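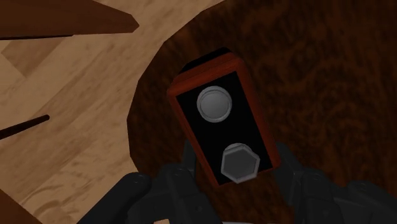

What does a motion planner do when it can't find a way to the object?

"It keeps sampling until the time runs out, and then it returns a failure code," says Vidar Lindholm. "What happens after that is up to whoever wrote the layer above. In a lot of code I have read, the layer above does nothing at all."

Lindholm works on planning software at Dronix in Nurkanholm. For the past few years he has looked after Arancibia, the company's planner for single arms, and more recently Nudus, the tool his team uses to replay failed runs in simulation. I spoke to him on 04/02/2019, just after the team had put out a new version of both.

He started with seats. Most of the test scenes he inherited had everything on a table, at one height, with clear space above it. "You can get very good numbers that way. Then you put the target on a chair and the back of the chair is right there. The collision model has to know about every spindle, and it has to know about the gaps as well."

The old version of Arancibia wrapped each piece of furniture in one convex shape. For a table this cost little. For a chair with an open back it filled in the whole space between the seat and the top rail, so any goal pose near the seat was already in collision before planning began. The log said "no path found". Lindholm thinks that message wasted more of his time than any real bug.

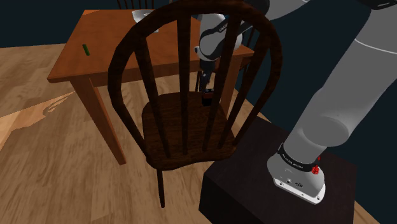 "So the first job was to split the shapes up," he says. "We cut each chair into 31 parts at most. With more than that the checks got slow and we didn't gain much. The second job was to write better messages. If the goal is in collision, say so, and say which two parts are touching."

The limit is set in a config file and can be changed for each object. He has had requests to choose it automatically and has so far turned them down. He wants the person setting up the scene to look at the shapes first.

Nudus came out of the same work. It takes the log from a failed run, rebuilds the scene and tries the plan again with 200 different random seeds. If almost all of them fail, the fault is likely to be in the scene or the goal. If only a few do, he looks at the time limit.

"Before that we would run it again by hand, see it work, and close the ticket. I did that as well. There were 77 open tickets when we first ran Nudus over the lot, and 12 of them were the same mistake in the gripper model. The finger pads were a bit too wide."

How far the fingers should open on the way down is still an open question for him. A wide opening makes the grasp more forgiving, but it takes up room, and next to a chair back there may be none to spare. 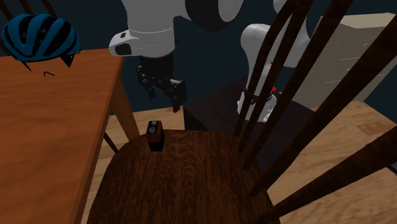 At present the opening is fixed before the approach starts. Lindholm would like the planner to treat it as one more joint, so that the fingers can travel half closed and open late. A test branch does this already. It is slower, and he doesn't want to merge it until he knows why.

Perception is handled by another group, and he is careful about what he says of it. "We take their pose and their error estimate. If the estimate is too small, we plan too close. I have asked them for a floor on that number and they have agreed to one."

The next version of Arancibia is due in June. It will drop the old convex wrapping altogether, so scene files that depend on it will need converting. There is a script for that in the tools folder, and Lindholm asks people to run it on a copy first.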